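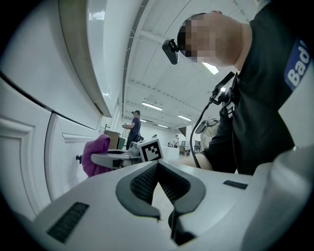
Feven Demissie saw the light over Cemgate at ten to four in the morning and didn't tell a soul until Thursday. Then she told me, because I was on the desk and the phone rang. Night line, Estari Radio, 990 on the dial, call us if you saw something. People do call. Mostly planes. She wouldn't do it over the phone so she came in, sat down, wouldn't take her coat off. Talked to the tabletop the whole time. Leaning forward, head tilted down, like the person in the photo up top, so all I got for an hour was hair and a voice.

"It wasn't bright," she said. First thing. "Everyone's going to say it was bright."

OK. Not bright. What then?

"Like a window. When someone's home but in the back of the house."

I wrote that down. Still have it, coffee on it.

She'd been driving back from her shift at Gebreyes, the cold store. Ninety cows in the field by the water tower and every one of them standing up, facing the same way. She knew it was ninety, they were her uncle's. She pulled over. Engine off, or it went off, she went back and forth on that. And the window thing was up there over the tower, no sound, and in it something moved past. Side to side. The way you walk across a kitchen.

"Then what?"

"Then it was twenty past five."

My boss is Washington Teixeira and he has heard all of them. The triangle, the cigar, the guy with the hum in his teeth. He listened to my tape standing up, eating a sandwich. Got to the kitchen part and stopped chewing.

"Who else has she told?"

Just me.

"Play it again."

I played it agian. He put the sandwich down on the mixing board, and he'd have fired me for that. Then he went in his office and came back with a box, old reels, October written on the side and no year. Threaded one up. A man's voice, shaky, scratchy. Gemechu Nigatu, Iltness road, age 95, it said on the label.

It was not a bright light, the man said. It was like a house with the lamp on in back.

I looked at Washington. He was looking at the reel go around.

"I was new," he said. "I told him it was the moon."

So we drove out. Didn't talk about it, just got in the van. Obsa Yimer from the day crew came too, he'd heard us on the stairs and had his shoes on already. Three of us in the front seat, radio off, Iltness then the bridge then the long bit with no houses. Parked by the water tower at three thirty. Cold. Obsa had one glove, kept switching hands.

Feven's car was there.

Empty, door shut, coat folded on the passenger seat. Hood still warm. Washington called her name twice, not loud. Out in the field the cows were getting up. You could hear it more than see it, all that weight, one and then another one. They turned around. They were looking over our heads.

"Don't," Obsa said, but I was already turning.

Not bright. She was right about that, I'd want her to know. A dull yellow, kind of homey. And somebody crossed it, left to right, slow, and then came back and stood in the middle, leaning down to look out.

Washington took off his hat.

"Tell her I'm sorry about the moon," he said. Her? I thought he meant him. I never got to ask. My watch said five forty and the sun was up and there was two of us by the van, me and Obsa, and the sandwich was still on the board when we got back.

Stories > Night Line > The Back of the House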